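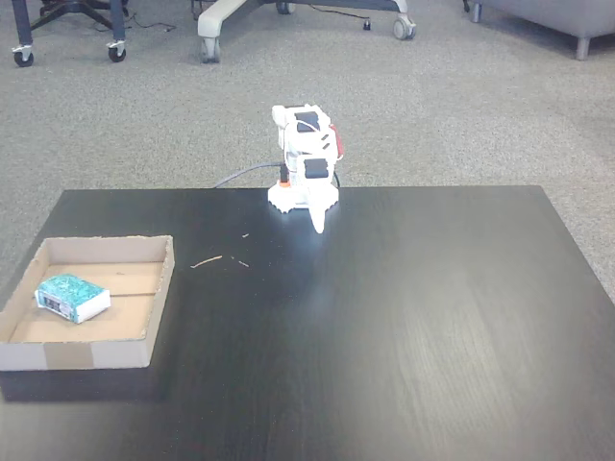
A small white robot arm on a dark wooden table.

How does a town decide what to spend?

Every year a town has to make a plan for its money. The plan is called a budget. It lists the money coming in, mostly from taxes, and the money going out - on roads, parks, libraries and fire trucks.

In Flolwood, the mayor writes the first draft. Then the town council reads it. The council has 17 members, and each one gets a single vote.

Members can ask for changes. Last year Venla Turunen wanted $500 more for library books, so another part of the plan had to get $500 less. More than half of the members have to say yes before the budget can pass.

People who live in the town can speak too. The council holds 3 open meetings in November, and anyone can come, even kids.

Word to know
Draft: a first try at a piece of writing.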